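Ornitz Parts Handling, Cell 4
Walk-through checklist, mobile arm and rack area
Sunday, July 13, 2025
Checked by: Cosmin Dobre
Reviewed by: Lambros Theodorakopoulos

1. Emergency stop buttons reachable and tested: OK
Both released and reset normally. Pendant stop tested separately.

2. Speed limit set for shared-space work: OK
Limit is locked under the supervisor login. Dumby profile loaded, revision 217.

3. Caster brakes on both racks: FOLLOW UP
Brakes hold, but one on the tall rack takes two tries to engage. Same comment was made in April. Olteanu has the part number.
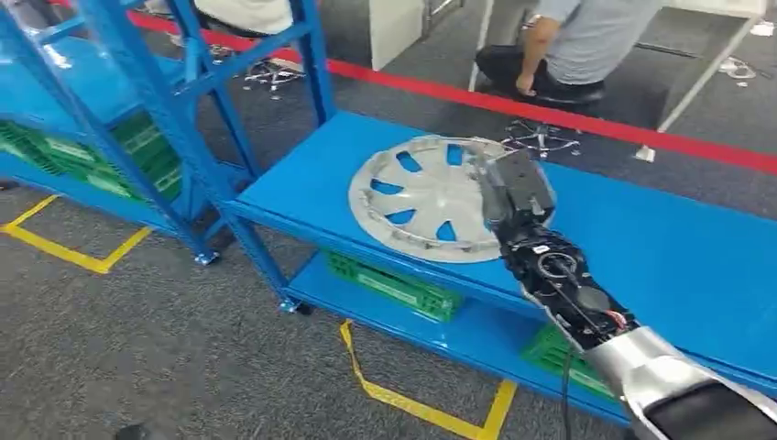 4. Cables and hoses on the arm: FOLLOW UP
Cable routing is still the weakest item on this sheet. The rule is that nothing on the arm may hang lower than the surface it is reaching over, and any slack gets tied back to the forearm. With the gripper on a hubcap on the top shelf, the black cable drops from the wrist past the front edge of the shelf. It could catch on the crates on the lower level when the arm pulls back. Add a clip at the wrist and one at the forearm joint, then repeat the full reach test at slow speed. Thin wires near the wrist need a sleeve.

5. Floor marking: OK
Yellow tape is the reference for rack position. Do not move a rack to suit a program. Fix the program.

6. Barrier line: OK WITH COMMENT
Red line is up. Desk chairs stay on the far side of it while the arm is powered. Sukano asked for a written minimum distance, and we do not have one on the posted sheet yet. Lambros to add.

7. Grip force and drop check: OK
Three picks, no drops. Rim grip only, never the spokes.

8. Loose items on the carpet: FOLLOW UP
Clear before start of shift, including under desks.

Open items: 3, 4, 8, and the distance for 6. Arm stays in slow mode until item 4 is signed.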